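Lorena Núñez · thread

1/ A thread on exposing for white objects. Background: I handle the catalog pictures for Nender, a small housewares supplier, and most of the catalog is white. White bowls, white dish racks, white switch plates. White is the color we get the most complaints about from the printer.

2/ The basic problem is old. A reflected-light meter assumes that whatever it's pointed at should come out as a middle tone. Point it at a white plate on a white table and it will ask for less light than you need. The file comes out gray.

3/ People see the gray file, drag the exposure slider up until the plate looks white, and stop there. Now the rim and the glaze share one value with the table. No edge. The printer puts down no ink in that area and the plate disappears into the paper.

4/ So there are two separate failures, and they get described with the same word ("washed out"). Underexposed white is flat but recoverable. Clipped white is gone. If you have to miss, miss on the dark side.

5/ How far off is the meter? For a frame filled with matte white, I usually end up close to 2 stops above the reading. Glossy white needs less, and it has to be checked against the brightest highlight you want to keep.

6/ "Want to keep" matters. A window reflected in a glazed bowl is allowed to clip. It's a picture of a light source. The bowl next to it is a surface, and it isn't allowed to clip. Decide which is which before you touch anything.

7/ An incident meter avoids most of this. It reads the light falling on the object and doesn't care what the object is. Dardo Figueroa has used one for every still life since before I met him, and his first exposures are better than my third ones.

8/ If you don't own one, a gray card in the same light does the same job. Same light means same angle to the window as well. A card lying flat on the table under a side window reads differently from a card standing where the plate stands.

9/ Settings, as asked in replies: ISO 400 by the window, tripod, manual mode, white balance fixed. The ISO could go lower on a tripod. I keep it there for the handheld detail shots so the two sets match in grain.

10/ Fixed white balance is the step that gets skipped. Auto balance makes a fresh guess for every picture. Shoot a set of six white mugs on auto and you'll have six different whites, all plausible, none of them matching when they sit in a grid on one page.

11/ Next: white is not one color. Pressed plastic, glazed stoneware, powder-coated wire and bleached cotton all sell as "white." Side by side under the same light they run from bluish to cream. The buyer's eye is very good at this, and so is the returns desk.

12/ Our rule at Nender is one reference object per session. Ours is a plain ceramic tile. It gets photographed first, last, and whenever the light changes. Everything in the session is balanced to the tile and then left alone, including the cream ones. Cream is information.

13/ Benjamín Daza objects to the tile because glaze is shiny and picks up wall color. Correct. I turn it until the reflection is of something neutral. A matte card would be better and I keep getting fingerprints on mine.

14/ Wall color deserves its own post. Our old room at Cáceres had a green door. It was closed and well behind the camera, and it still showed up on the shadow side of everything white. I spent most of one July correcting pictures by hand before hanging a sheet over it.

15/ White objects take their shading from the room. A red object with a green cast looks like a slightly odd red. A white object with a green cast looks green. There's no pigment there to argue back.

16/ Form, then. With color out of the way, shape is carried by the shadows alone. A white object lit evenly from all sides has an outline and very little else. Light tents are sold for this kind of work and I think they're the wrong tool for most of it.

17/ One large soft source from the side, nothing on the other side at first. Look at what the shadow side does. If it's too deep, bring in a white board and stop when you can read the fold lines again. If you keep going, you've built the tent.

18/ For deep recesses I sometimes go the other way and put a black board in. It gives a curved white edge a darker line to end on. Glass photographers have done this forever and it works just as well on plastic.

19/ In the file: I place the main lit surface below paper white and leave room above it. On our shadow sides I look for a value near 40 percent gray at the deepest fold. Past that, the printer's dot gain closes it up and a crease starts to look like dirt.

20/ Ottavio Dal Bello, who runs our proofs, would like the shadows lighter still. His uncoated stock drinks ink. For the coated cover we use my numbers, for the inside pages we use his, and the two never sit next to each other.

21/ Black parts on a white object make the meter reading worse. A small black pad or strip will fool a center-weighted reading into giving the white too much. Take the reading off the card and ignore what the camera says once the object is in place.

22/ They also make the white look brighter than it is — your eye sets itself against the darkest thing in view. Before judging a file with black parts in it, cover them with a thumb and look at the white alone. It will look duller, and the duller version is the true one.

23/ Export quality: 75 is enough for the web pages. Below that, smooth gray gradients break into bands, and white objects consist of little else. Check the shoulder of something round at full size. If you see steps, go back up.

24/ White plastic against black inserts, with soft gray in the folds and along the edges. This much shading is enough to read the form.

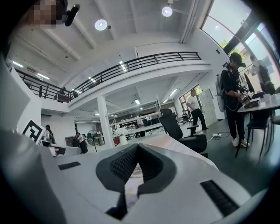
25/ Replies I haven't answered: Trinidad Cabral asked about white textiles. Same exposure, different light. Cotton needs a lower, harder source to show the weave, and optical brighteners go blue near a window. I'll write that up separately when the Dotness towels have been shot.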